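Ulel garment room, bed station: monthly check, April

1. Grippers
Bolts tight on the black fingers: OK.
Jaws hold cloth without slipping: OK at Stamton, recheck at Skusitz.
Labels on white units legible: OK.

2. Handling
One hand per handle. Staff say wrists are less sore since folding moved to the grippers, but 14 of 16 want shorter turns. Limit now 12 minutes.

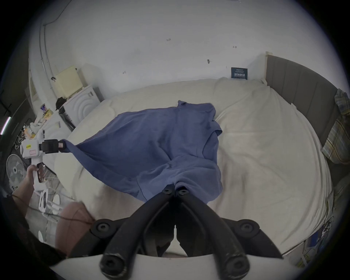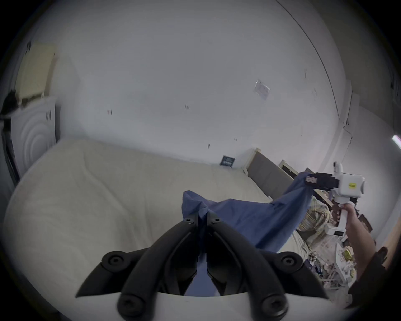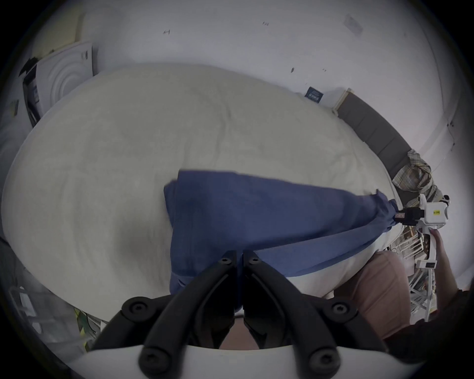 Blue cloth on the bed, white gripper held by the handle.

3. Floor and cables
Loose cable near the bed to be clipped up. Open, ticket 239.

4. Jobs
Two folders retrained for the Trevaskis line. Rota not yet updated.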